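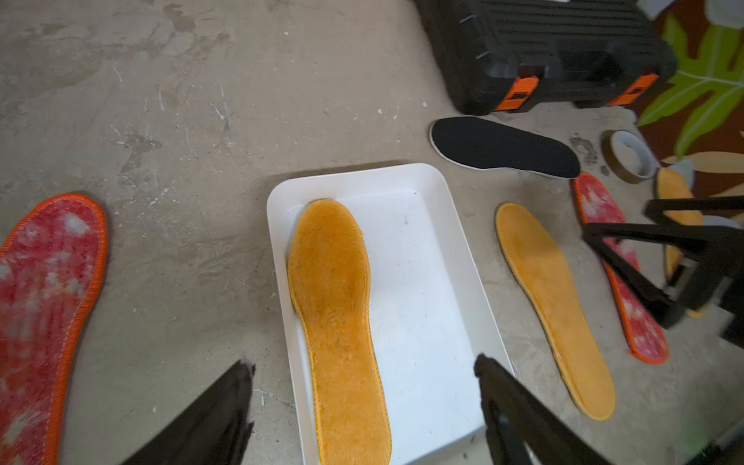

Residents of Nisbridge who wish to object to a proposed town ordinance may do so in writing before the public hearing. An objection may come from a household, a shop or a workshop, and it does not matter whether the premises are a finished office or a room with a bare concrete floor and a toolbox on it. The steps below apply to all draft measures, including the current proposal on evening lighting for business premises.

Step 1. Obtain the draft. Copies are held at the Town Clerk's office on Rodard Street. Ask for the draft by its number; the lighting proposal is Draft 1097.

Step 2. Identify the section you object to. Give the section number at the top of your letter. General comments are accepted, but they are filed separately and do not receive a written reply.

Step 3. State your objection. Use no more than 2 pages. Include your full name, street address and signature – unsigned letters are returned.

Step 4. Deliver the letter. Address it to Angharad Foulkes, Town Clerk, and hand it in at the front desk by 4:30 p.m. on the closing date printed on the draft. Email is not accepted for formal objections.

Step 5. Request time to speak, if desired. Write "Wishes to be heard" below your signature. Hearings take place in the Stumard Room, which seats 70. Speakers are called in the order their letters were received.

The council replies in writing within 13 working days of the hearing.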